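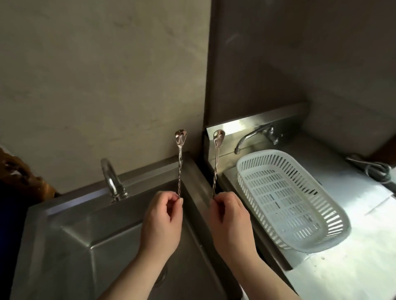

Jumorico Bar Spoon, Twisted Handle, Pair

Home » Bar and Kitchen » Spoons and Stirrers

Price: 16.99 for 2 spoons
In stock, sent from our Pirnitz store

The Jumorico is the long spoon we sell most to cafés and small hotels. It is made for stirring tall drinks, but many of our customers use it also for jam jars, iced coffee and for taking olives out of a deep glass. The handle is twisted along most of its length, so it turns easily between the fingers when you stir. The bowl is small and has the form of a drop.

Details
Material: stainless steel
Finish: polished
Sold as: pair, same size
Dishwasher: yes
Engraving: not possible on the twisted part

How to choose
We have two long spoons in the shop and people often ask what is the difference. The Plotov has a flat smooth handle and a bigger bowl. It is better for soup tasting and for serving sauce from a high pot. The Jumorico is lighter in the hand and goes down into a narrow glass without touching the ice too much. If you make mostly cold drinks, take the Jumorico. If you cook more than you pour, the Plotov will serve you longer.

Care
Please wash the spoons before the first use with warm water and a little soap. Sugar syrup likes to stay in the turns of the handle - a soft brush takes it out in a moment. Do not use steel wool, it will leave lines on the bowl. If your water is hard, dry them with a cloth and they will stay bright. In the dishwasher put them in the top tray, lying down, because they are too long for most cutlery baskets.

For cafés and restaurants
From 65 pairs we give a lower price and we can divide the delivery in parts. Write to Sawsan Yammine at our trade desk and tell her the name of your business and the address for the invoice. She answers in English, French and Arabic, usually before noon the next working day.

Delivery and returns
Small orders go by post in a padded envelope. You can send the spoons back if they are not used and still have the paper band. The cost of return post is paid by the customer, except when we have sent the wrong article.

Customers also look at
Nassar mixing glass, thick base
Plotov long spoon, smooth handle
Nassar tea strainer with drip bowl

The Nassar mixing glass is out of stock until March. Orders for it are kept in the order they arrive.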